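Kiltau Guidelines

The Kiltau Guidelines are a set of good-practice rules for recording demonstrations of small-object handling with hand-held grippers. They are used to prepare training material for robot arms and cover the choice of objects, the layout of the work surface, the conduct of the operator and the labeling of finished recordings. The guidelines are voluntary and carry no legal force. They are named after the town of Kiltau, where the first draft was discussed, and are maintained by the Grímsdóttir Institute.

History

Work on the text began after several laboratories found that recordings made at different sites could not be combined. Objects were named in different ways, and failed grasps were sometimes deleted and sometimes kept. The first edition contained 40 clauses. It was tested in the Jernard project, which collected 414 recordings in private homes and returned a list of requested changes. The second edition has 106 clauses and replaced the first in June.

Scope

The guidelines apply to objects that can be lifted with one tool and without force likely to harm the operator. Soft goods such as fruit are included. Knives, hot liquids and live animals are excluded. Powered arms are covered by other rules, although the section on labeling may be applied to them.

Main provisions

The work surface is to be left as it would be in normal use. Patterned cloths are allowed, and plain backgrounds are not preferred. Household items outside the work area may remain where they are, provided that papers showing names or addresses have been removed.

Objects of similar size should differ in color or surface in at least part of each session. Spare objects may lie outside the container. Soft produce is to be held with the lowest pressure that keeps it from slipping, and split or leaking pieces are taken out of use.

Where two tools share a container, each operator keeps to an agreed side - crossing is permitted only when the other tool is still. Fingers should stay behind the pads at all times. A dropped object is recorded as a drop, and the recording is kept.

Each recording is labeled by a person other than the operator. Uncertain names are replaced by a broader term, so that a fruit of unknown kind is entered as "round fruit".

Criticism

Smaller groups have objected to the cost of separate labeling. The Brimoron workshop proposed that operators be allowed to label their own recordings after a delay of 6 days, but the proposal was not adopted. Other critics have noted that the clause on pressure gives no measured limit and depends on the judgment of the operator.
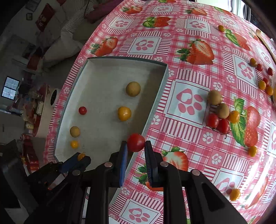
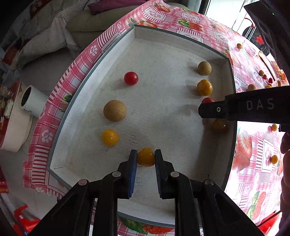 Handling of small produce with hand-held grippers at a shallow tray. First picture: a red cherry tomato held at the corner of the tray. Second picture: an orange-yellow fruit held between two ribbed pads, with a second tool at the right.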